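My first June with the allotment

I got the key in June, which everybody at Norncombe says is a daft time to start, and I have loved every single minute of it. Well, nearly every minute. The bindweed and I are still having words.

For anyone who hasn't been following along, I put my name down for a plot when we moved to Muvgate and then forgot all about it. I was number 46 on the list! Then a letter came through the door saying plot 34 was mine if I could take it on straight away, and I was up there with a fork the same evening, in my work shoes.

It's a half plot on the slope, the side that looks over towards Skarnside, and it gets sun from breakfast until gone eight at night. The last person had left the shed (leans a bit, door sticks), two water butts and a row of blackcurrants that I took for weeds until Gert Kruger from the next plot came over and stopped me with the loppers in my hand. I owe him the first jar of jam.

Gert has been growing things up there for years and he is very generous with it. He doesn't tell you what to do so much as wander past and leave something on your path. So far I've had leek seedlings wrapped in wet newspaper, a bundle of hazel sticks and half a bag of onion sets that he said were too late to be worth planting. I planted them anyway. They're up!

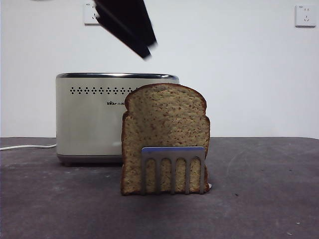
The big job has been clearing the bottom end. I'd read all sorts about covering the ground with cardboard and leaving it until spring, and I have done that on two of the beds, but I couldn't bear to have nothing growing all summer. So the other beds got dug over by hand, a strip at a time after work, pulling out every bit of white root I could find. You never get it all. I've gone over the same patch 4 times and there's still a cheerful little shoot poking up whenever I turn my back.

What went in: French beans (dwarf ones, no poles needed), beetroot, chard, a few courgettes I bought as plants, and more lettuce than two people could ever eat. The beans came through in just over a week and I stood there grinning at them like an idiot. I'd soaked them overnight first, which my mum always did, and I'm going to keep doing it whether it makes a difference or not.

The slugs have had the first sowing of lettuce, all of it, down to the ground. I've sown again in trays on the windowsill at home and I'll put them out when they're a bit sturdier. The Mokoena girls on the top row go round with a torch at night picking slugs off into a bucket, and they've invited me to join in, so that's my social life sorted for the summer.

Watering is the other thing. The tap is at the far end by the gate and I counted my steps on my phone one hot evening, back and forth with two cans, and got to 3148 before I'd finished the courgettes. My arms have never been so strong. Next I want to get a bit of guttering along the shed roof so that the butts fill themselves up, and if anyone has an old length of it going spare, please shout.

I'm off up there again after tea to tie in the sweet peas. The first ones are just showing pink.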